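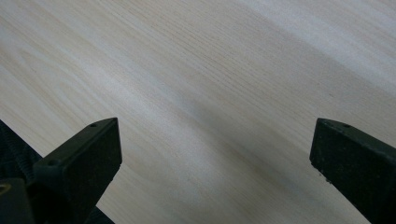
Fig. 1. Pale surface with fine grain lines, shadow running with the grain.

Handout 4: Accessories, part one (bow ties)

Okay, so before anybody grabs an iron. Most of what goes wrong with small accessories goes wrong because of what's under them, and I want you looking at your work surface first. Light, plain, with a bit of grain you can line things up against. I love a pale top for dark fabric! You can see lint, you can see stray threads, and you can see the edge of the piece without squinting. Wipe it down, let it dry, and keep your coffee on the other bench (you know who you are).

Watch the light too. In Fig. 1 the upper right is so bright that the grain nearly vanishes, and then there's that gray band through the middle. Navy and black look like the same color in a shadow like that. If you're sorting darks, slide them over to an evenly lit spot before you decide anything.

Now the bow tie itself. We're working with pre-tied ones this term, the Nernik set from the costume store. The inventory sheet says we have 200 of them, which sounds like plenty until the November show, when every waiter, groom and bandleader needs one on the same night. Learn these words, I'll be using them all the time:

Wings: the two folded sides.
Knot: the gathered part in the middle, with a band wrapped over it.
Neck strap: the adjustable part that goes under the collar.
Hardware: the hook, clasp or slider, whatever that maker happened to use.
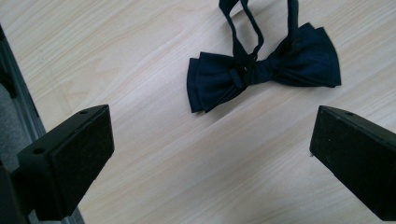

Lay the tie down with the wings spread and the strap going up away from you. Then look at the folds. Are the layers stacked neatly, or has one crept out past its neighbor? Smooth them with your fingertips from the knot outward, and please don't pull on the outer edges, they stretch and they never quite forgive you. Dark navy with a little sheen shows every crease, so go gently.

Next, the strap. Follow it all the way around with your fingers and take out any twists. Check that the metal fitting is sitting flat and isn't snagging the fabric near it. A loose hook goes in the Devadiga repair box with a tag on it, and no, a safety pin isn't a repair.

Steaming: low, through a cotton cloth, wings only. Keep the steam off the hardware.

For next time, bring one bow tie of your own if you have one (any color) and read the Hivance storage sheet, the section on flat trays. If you've already done that, start on the Nirkex fabric cards and we'll compare notes at 10:00.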